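Apr 7, 2019

## Re-seating the wrist camera bracket and checking cable slack (Skuvau two-arm cell)

Do this after any gripper change, and again every 2000 cycles. One person can manage it. You need the small hex key set, a soft cloth and the cell logbook.

1. Park both arms with the Plistby pendant and switch the drives off. Wait for the fault lamp to go out.
2. Loosen the two bracket screws on the wrist. Do not remove them.
3. Push the bracket back until it meets the stop, then tighten the screws evenly. Torque setting 78 on the Zatetti driver.
4. Check the camera plug. It should click - if it only pushes in, replace the lead.
5. Turn the wrist by hand through its full travel. The cable must not go tight at either end.
6. Switch on and run job 2445 at low speed with the usual cans.

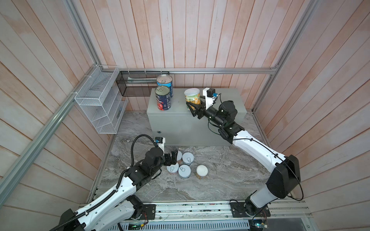 Cable slack is best judged with the arm reaching, as it is easy to leave too little when the arm is parked. Check each arm in turn while the job runs. On the right arm the thin black cable should hang in a curve beside the shoulder housing, as it does with the green and yellow canister in the jaws. If it pulls straight, stop the job and feed more through the clip.

Enter the result in the log with your initials. Repeated camera faults go to Morag Lennox; bent brackets go to Sverre Vik for replacement.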